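Home » Reviews » Kitchen and Table » Play Food

The Stostura Market Basket, Reviewed by a Man Who Asked for a Toaster

By Ruben Postma
2020-04-17

My sister-in-law believes in play food the way other people believe in vitamins. So when the Stostura Market Basket set arrived at our house, in a carton big enough for the toaster I had been expecting, I knew who to thank. We have now lived with it long enough for me to have opinions, and for most of the pieces to have been under the couch.

The set is sold as a fruit stand for ages three and up. You get a cloth bag, a price list, a pad of paper receipts and 90 pieces of pretend produce, which is a lot of produce for a family that cannot finish a real bag of spinach. The price list is printed on good card and asks eight dollars for a plum. Our local shop is called Gristthorpe, and even they would blush.

The good stuff first. The pieces are a decent size for small hands and they sit where you put them. I have spent a fair bit of my adult life retrieving toy grapes from under radiators, and anything with a bottom gets credit from me. My daughter can line up a row on the dining table, turn around to serve a customer, and turn back to find the row still there. The old set from Rerico couldn't do that. The old set from Rerico rolled if you breathed near it, and it had an orange that went down our basement stairs so many times we gave it a name (Roy).

The colors are the other strong point, if you like color. I was raised on wooden fruit that came in brown and slightly redder brown, so it took me a while. Somebody at Stostura has decided that fruit should be cheerful at all costs, and from the far side of the living room the stand looks very nice indeed. Up close you begin to have questions about botany.

The peach is the main one. I call it the peach because the price list has a peach on it and everything else was spoken for. My daughter says it is a bun. Kobe Visser, who lives next door and came over to buy a pound of onions, held it up to the window and asked if it was a kind of mushroom.
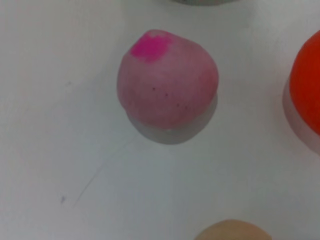
Stostura Special, p. 8

I have grown fond of it anyway. The dusty pink is a good pink, quieter than its neighbors, and the magenta splotch toward the top has the look of a peach that lost a fight. The little dark specks are a mystery to me. Seeds, says Kobe. Raisins, says the bun party. It sits on a pale, frosted sort of base that must have seemed like a good idea at the meeting. In our house it is the most expensive item on the stand, on the grounds that it is rare, and my daughter will not come down on it by a cent.

Put it beside something orange-red, which in this set is never hard to arrange, and it looks almost shy.

Now the complaints. The cloth bag is too small. It holds perhaps half of what came in the carton if you pack with care, and a three-year-old packs by throwing. The drawstring came out on the second morning and I put it back with a safety pin and a pencil -- there is a video for this, with 1369 views, and I suspect every one of them was a parent with this bag in his lap. We now keep the whole business in a mixing bowl, and I mix in something else.

The receipts are a lovely touch for as long as they last. Ours lasted until lunch. Refill pads are sold separately, at a price I would describe as peach-like. Plain paper works fine, although I was told that it was "not official" and had my onions taken back.

The leaflet that comes with the set runs to several pages and is mostly games. One of them is called Market Day and needs a timer, four players and a calm adult. We had a timer. The version my daughter invented has one rule, that the shop is closed, and it has kept her busy for more than 232 rounds by my estimate. I would skip the leaflet.

Cleaning is easy enough. I have wiped jam off most of the stand with a damp cloth and so far nothing has faded. I haven't tried the dishwasher and I don't plan to, having once done that to a plastic lobster.

Would I buy it? I would buy a smaller one. Half the pieces would make just as good a shop, and would fit in the bag, and I could see my table again. If you have the floor space and a patient customer next door, get the full set and throw the price list away before anybody learns to read it. If you already own a fruit set that stays put, you can wait.

We have been told that a vegetable expansion is coming. My sister-in-law has been told too. Kobe has asked to be put down for leeks.

Rating: four stars out of five. It would be four and a half with a proper drawstring.

Filed under: play food, pretend shops, gifts from relatives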